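**Re: [tristis-residents] Laundry room rota, again**

On 10/23/20, Gisela Yáñez wrote:

> I had the 19:00 slot and found both machines going. Could people please respect the sheet? Also, who is "M"?

Gisela,

"M" is Maldonado from the top floor, who signs everything that way, including his rent cheques.

As for the sheet, I drew it up in good faith with 30 slots a week for 46 flats, and I now see the flaw. 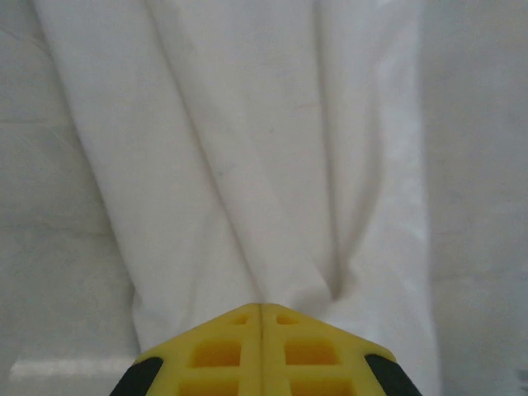 My proposal is that we drop evenings altogether and go by floor. Odd floors get odd dates. The 31st followed by the 1st will be lovely for the odd floors and I look forward to the emails.

Could whoever keeps turning the dryer up to 73 please stop. My good jumper now fits Jallell's cat.

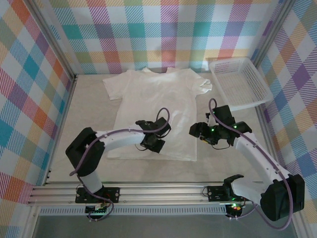 Unless someone objects I'll pin up the new sheet before December. If you object, please do it on the list and not on the sheet in green biro, as happened last time.

The key is back on its hook. The hook has come off the wall, so look on the floor.

Skurkar
(second floor, even)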